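Threads > Robotics > Murow bin task

Jan 23, 2023. Bin task day at Kirkelness. Going to post as I go, sorry in advance for typing

Task is dull on purpose. Two blue bins, soft white toys, pick and place, over and over. By hand first, then by remote control on the arms. Murow is the name for the whole thing, don't ask me what it stands for

Hand demos = you are the teacher. Slow, same grip, same height, no fidgeting with the other arm. Harder than it sounds after 30 of them

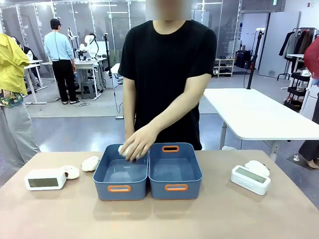

Hand in the left bin, right one still empty.

Rule from Jasden's notes: leave the clocks on the table, never tidy them. I tidied one last June and lost 15 demos. Still cross

Remote control is a differnt job. You feel nothing. You watch the fingers and guess how hard you're squeezing. Bin rims are worse than toys, stiff and slippy, and if you come in crooked the whole bin swings round

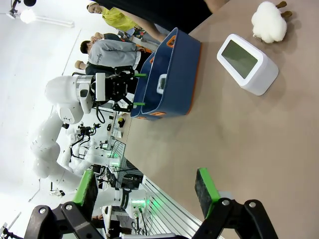
1 min read

Green pads help a lot. Got hold of the near rim with one arm, other one waiting with its fingers open. Two arms means two lots of things to get wrong. Left and right swap over in my head every time I look up

Fankhauser wants 2000 demos in total. We're on 232. Not doing the sums

Mixing up where the toys start matters more than speed imo. Some left of the bins, some right, one shoved up against a clock. If they always start in the same spot the robot learns the spot and ignores the toy

Also hands back to the table edge between goes. Gives you a clean start and end when you're cutting the recordings up later, saves hours

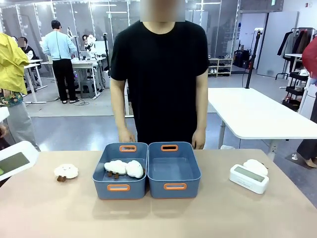
Do you keep the demos where you fumble it?
We keep the ones where the toy is dropped and picked up again, and bin the rest.

Right, back to it. More tonight if my wrist holds out, pads want a wipe frist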